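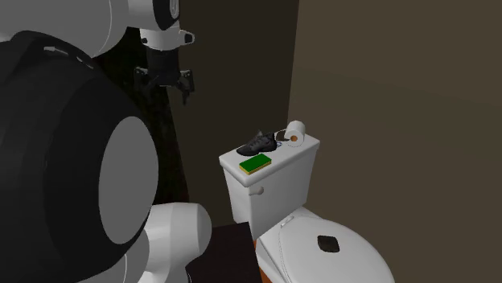
I have nothing against children jumping about. I jumped about myself, in a cold hall that smelled of gravy, and it did me no lasting harm. What I object to is being told, on glossy paper, that my daughter's school has replaced two of its weekly games lessons with something called Jidance, delivered through a screen, with badges. The leaflet promises "fluid, joint-led movement". Going by the big round joints on that white and black robot arm, fluid and joint-led may be easier when you are built out of drums and tubes. Most seven-year-olds are built out of elbows.

I went to watch a session in the hall at Carley Primary last November. It lasted 20 minutes, of which 6 went on getting the sound to work. Once it did, the children were happy, pink in the face and mostly facing the right way. Fair enough. A few at the back had worked out that if you wave your arms with conviction you can leave your legs out of it altogether, a discovery I made in a step class in my thirties.

My quarrel is with the price and with what has been pushed out to make room. The licence costs £225 a term. Our school has already spent £2507 on the screen, the speakers and a trolley to wheel them about on. For that money you could buy a great many balls, and still have change for the pump that always goes missing.

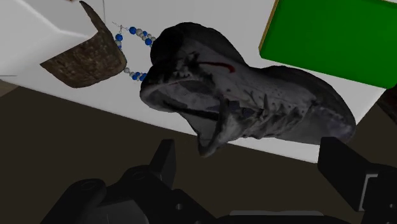 What a ball knows

Give a class a ball and an argument starts within a minute. Was it out? Whose turn is it? Who said you could be captain? A screen settles all of this beforehand, and so the children never have to. I would have thought a good row about the rules was worth at least one badge.

MacLeod Road, the next school along, has kept its rounders and its rather grim cross-country, and has added a playground game called Roller that the older pupils made up themselves. I have had the rules explained to me twice – once by a child and once by a teacher – and the two accounts had very little in common.

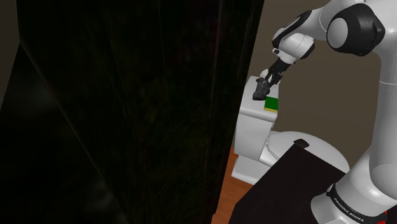
It costs them a length of chalk. The game changes when it rains, or when somebody new joins in, and the slow runners seem to have written themselves a decent part in it.

So keep Jidance for wet days, by all means. On the dry ones, I'd like the doors opened and the trolley left in its cupboard.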